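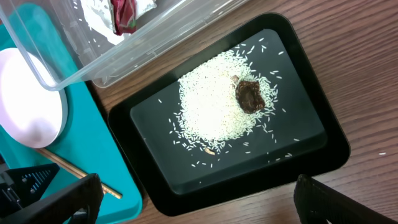
## 4. Setting up your course in Nolis

This section is for teachers of the Prasard hairdressing course who open a class in Nolis for the first time. You need the access code from the inside cover of the teacher's book.

1. Sign in and choose **New class**. Type the name of the class as your students know it, for example "Evening group, level 2".
2. Enter the access code. Capital letters and small letters are not the same for the system.
3. Choose the course plan. The short plan has 12 units and 129 practice tasks. The long plan has the same units, but with 160 tasks, and it includes the chapter on beard shaping.
4. Set the start date. Nolis then fills the calendar by itself. If your school is closed for some days in November, mark these days before you continue.
5. Add the students. You can type the names one by one or load a list from a file. One class can hold up to 40 students.
6. Press **Save**. Every student receives an e-mail with a link to the first unit, "Washing and Sectioning".

**Note:** The students' logbook is a separate part. It opens only after the teacher has confirmed the first practical task in the salon. How to do this is explained in section 5.

**Caution:** Do not change the course plan after the students have started. Marks already given in the old plan will be deleted, and they cannot be brought back.

### If the code is not accepted

- Check that you did not type the letter O in place of a zero.
- Codes from the older Shearer edition do not work in Nolis. Ask your school office for a new one.
- If the message "Code in use" appears, another teacher at your school has opened the class already. This person can add you under **Class > Teachers**.

Last changed: 2020-09-17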